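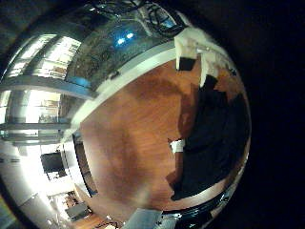
Hall floor, window side, with the new trim along the wall.

November
By Ingeborg Engelhardt, for the Sirkville hall grant

Progress report 2: floor and fittings

You asked for a plain account of what the money has bought so far, so I have kept the adjectives out of it. The Ziltstead contractor's own summary calls the hall "transformed". I would call it a room with a decent floor and a ceiling that still needs work.

The floor is down. It is wood, a warm orange-brown, and it takes the light from the windows well enough. The invoice came to £911 for sanding and finishing, against £708 in the quote. I have asked twice for the difference to be explained and have been told it was "extra passes". Ok-hee Joo is holding back the £203 until we get something in writing, and I agree with her.

The pale trim where the wall meets the floor was in the original price and I have no complaint about it. The ceiling is another matter. It is grey-green and patchy, and cleaning was supposed to be part of stage one. The contractor now says it belongs to stage two. My copy of the plan says otherwise, and I enclose the page. The black cables at ceiling height also want tidying before we pay anybody for decorating.

On the windows, we were promised that the hall would need less electric light during the day. That may be so. We have no meter readings from before the work, so I can't see how anyone would prove it, and I have left the claim out of this report.

Fittings are harder to judge. The Stöcker order was sold to us on its finish, and the polish on the metal is certainly good.
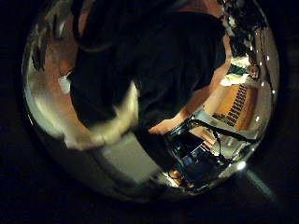

Polished metal surface, with the wooden floor reflected in it.

Whether that finish lasts is what I want to know. The supplier's leaflet promises 24 months without dulling and says nothing about who pays if it dulls sooner. I would not order more until they answer.

The Nusach group has asked to book the hall for singing. I have pencilled them in but not confirmed, as the acoustic advice we paid for has yet to arrive.

Still to come from the contractor: the written breakdown, a date for the ceiling, and the spare key.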